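Budside laundromat to stay open through the winter

If you've walked past the laundromat on Leseck Street lately you'll have seen the paper sign in the window, and if you're anything like me your heart sank a bit. "Closing end of November," it said, in marker. Well, the sign came down yesterday. The place is staying put, at least until spring, and I'm more pleased than a grown man should be about a room full of dryers!

I stopped in Tuesday morning with a bag of towels (two birds, one stone) and got the story from Saskia Te Moana, who has run the place for as long as I've lived in Budside. Her lease was up, the new rent was a lot higher than the old one, and the big water heater in back had started leaking into the alley. She figured that was that.

"I had a buyer lined up for the washers," she told me. "I'd told my sister she could have the folding tables."

Then the landlord, Ramalho Properties, came back with a different offer. She keeps the old rent for four more months, and Ramalho pays for the heater. In return she takes on the snow shoveling for the whole block, including the shoe repair place and the empty store on the corner. She asked me if I knew anybody with a snow blower. I don't, but maybe you do.

A bit of this is down to the neighbors. A petition went around the apartment buildings on Gemlow Avenue, where most of the units have no hookups, and it picked up 209 names. Tiago Teixeira from the second floor of the yellow building carried it door to door after work. He says the hardest part was the stairs, and that one man signed it and then asked him to help move a couch – which he did.

The next laundromat is across the river, two buses each way with a full bag. I did that trip once, the summer the power was out over here, and I'm not doing it again with a king-size comforter.
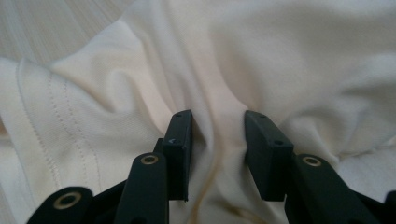

What changes, and what doesn't

Hours are the same as before, six in the morning to ten at night, with the last wash at nine. Prices on the small washers don't move. The two giant ones by the door go up a quarter, and I've already heard grumbling about that from the lady who does her slipcovers in there.

Drop-off service is on hold while the heater gets replaced. The work should start after the 8th November inspection, and Saskia expects two days of cold water only, so do your whites before then or wait it out. She'll tape the dates to the door once the plumber gives her some.

If you have a prepaid card, it still works. If you cashed yours out when the sign went up, you can load a new one at the machine next to the soap. She has a box of lost socks and one very nice green scarf behind the counter too, and she'd like them gone by the weekend.

As for spring, she won't guess. Ramalho wants to talk again in the new year and she says she'll listen. My towels came out fine, by the way, and I left with somebody's pillowcase, so if you're missing one with little lemons on it, it's at the counter now.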